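2023-05-07, Moschos room, bench notes

White table stays where it is. Desktop calculator left on it for the stock tally (dark keys, green one top left). Checked it against the paper sheet: 71 trays at 14 per tray, 994, agrees. Karagiannis had 984 in the October column. Corrected in pencil, initials to follow.

Floor: power strips are still down on the planks with black cables running between them and the table. I want them off the walking line before the Plarkeck shelving arrives. Kouris has clips, size unknown.
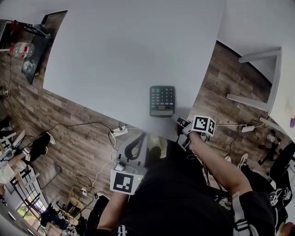 Clips need a 3 mm pilot hole if they go into the table underside. Adhesive ones failed at Zirthorpe, so screws — ask Vrettos first, the table is on his inventory.

Lighting: fluorescent on. Meter reading at table height not taken, Bonsu has the meter. The round fitting on the ceiling pipe is not on my drawing. Sensor or sprinkler? Add to the plan once Koutsoukos confirms.
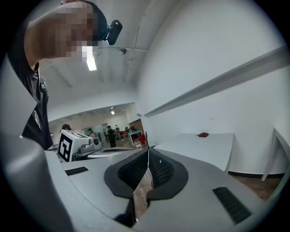

Ceiling: long fluorescent fixture, lit, with the round fitting to its right.

Open: clips, meter, ceiling plan.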